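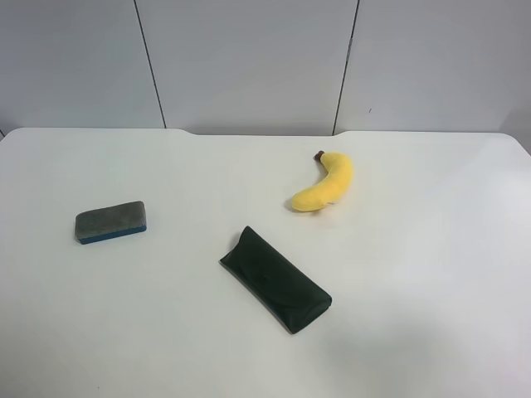
Voltei a pensar nisto ontem à noite, com as mãos na água do lava-loiça e uma frigideira que não queria largar o ovo: já há máquinas para isto ou não há? Quer dizer, há a máquina de lavar loiça, claro (a minha está avariada desde março e vou adiando o telefonema), mas estou a falar de uma coisa com braço, que olhe para a bancada, perceba o que é sujo e o que é limpo e trate do assunto enquanto eu leio no sofá.

A resposta curta é que ainda não. A resposta comprida é este post, e peço desculpa desde já porque me entusiasmo com o tema!

Comecei a ler sobre isto por causa do trabalho. A Radberg, onde passo os dias a tratar de encomendas e devoluções, anda há uns tempos a ver se automatiza parte do armazém, e eu sou a pessoa do escritório que lê os folhetos até ao fim. Um dos fornecedores que nos visitou foi a Vakow, que faz braços para linhas de embalagem. E olhem, o braço deles é uma maravilha. Pega na caixa, roda, pousa, pega na caixa, roda, pousa. Disseram-nos que na demonstração fazia 700 caixas por hora e eu acredito, fiquei ali parada a ver aquilo como quem vê uma lareira.

Depois alguém da minha equipa perguntou pelas devoluções. As devoluções, para quem nunca trabalhou com elas, são o caos: vem um sapato, vem um peluche, vem um carregador enrolado numa meia, vem uma coisa mole dentro de um saco mole. Silêncio. O senhor da Vakow explicou, com muita educação, que para "artigos variados" o produto ainda estava em desenvolvimento.

E foi aí que eu percebi que o problema do armazém e o problema da minha sala são o mesmo problema. Arrumar uma mesa é uma devolução atrás da outra. Pensem num apagador de quadro branco, numa banana de peluche e num estojo de óculos preto, os três em cima de uma mesa branca, bem afastados uns dos outros. Qualquer criança de quatro anos despacha aquilo em segundos (se lhe apetecer, o que é outra conversa). Para uma máquina são três tarefas diferentes. O apagador é um bloco direitinho, pega-se pelos lados e pronto. A banana é curva e fofa, aperta-se e muda de forma. O estojo é escuro, comprido, de lados moles e com uma pala que dobra. Se o braço o apanhar pela pala em vez de o apanhar pelo corpo, o mais certo é abrir-se a meio do caminho. E se tiver óculos lá dentro? Os meus custaram mais do que a bicicleta.

E isto com tudo bem espalhado, com boa luz e uma mesa lisa por baixo! A mesa da minha sala tem uma toalha aos quadrados, três comandos, correio por abrir e, com sorte, uma chávena que ainda tem café.

Entretanto fui ver o que há para casa. O aspirador redondo já toda a gente conhece, o meu vai bem obrigada, tirando a mania de se enfiar debaixo do móvel da entrada e ficar lá a apitar. Mas o aspirador faz batota: não pega em nada. Anda pelo chão e, quando encontra uma coisa, ou a contorna ou a engole (as minhas desculpas ao cabo do candeeiro). O corta-relva automático dos meus vizinhos é igual. Tudo o que se vende hoje e que funciona bem em casa é tudo de passar por cima, mais nada. Pegar, que é onde está a maior parte do trabalho doméstico, continua connosco.

Há uma marca chamada Stemside que anuncia um robô de bancada para "pequenas arrumações", por 545 euros em pré-venda. Vi o vídeo três vezes. O robô põe blocos coloridos dentro de uma caixa, muito devagar, e depois há um corte, e depois a caixa está cheia. Eu desconfio muito de cortes. Também desconfio de músicas de piano. Mandei um e-mail a perguntar se conseguia dobrar uma t-shirt e responderam-me com o catálogo em PDF.

Agora, não quero ser do contra. Quem trabalha nisto está a conseguir coisas que há dez anos pareciam impossíveis. Antes programava-se cada movimento ao milímetro e, se a peça chegasse virada ao contrário, acabava-se a festa. Agora mostram-se às máquinas montes de exemplos, o mesmo objeto em mil posições, e elas vão apanhando o jeito. É um trabalho de uma paciência infinita. Pousar o estojo aqui, tentar. Pousar o estojo ali, virado para o outro lado, tentar outra vez. Eu perdia a cabeça à décima vez, e já é estar a ser simpática comigo.

O que me faz confusão é a percentagem. Imaginem que o robô acerta 50 vezes e à seguinte deixa cair. Num armazém, paciência, há um tapete por baixo e alguém que apanha. Em casa, a que cai é a terrina da minha avó. Eu própria parto copos, é verdade, mas a mim perdoo-me com facilidade.

Na Cabrera, a pastelaria cá da rua (sim, vou lá demasiadas vezes), a dona ouviu-me falar disto ao balcão e quis logo saber se havia alguma coisa que enchesse os croissants. Disse-lhe que encher talvez, mas que tirá-los do tabuleiro quente sem os esmagar já era pedir muito. Ela fez uma cara de quem acabou de garantir o emprego e ofereceu-me um café.

Portanto, a minha aposta: dobrar roupa daqui a 10 anos, e mal. Levantar a mesa talvez antes, se for loiça resistente e se ninguém deixar guardanapos amarrotados no meio. Fazer a cama com capa de edredão, nem os meus netos, e ainda nem filhos tenho. No armazém vai ser muito mais cedo, e lá as devoluções hão de ser as últimas a ir, o que para mim são boas notícias.

Se alguém tiver experimentado o tal robô da Stemside, contem-me tudo nos comentários, principalmente se tiverem t-shirts em casa. Eu vou ligar ao técnico da máquina da loiça. Amanhã, vá.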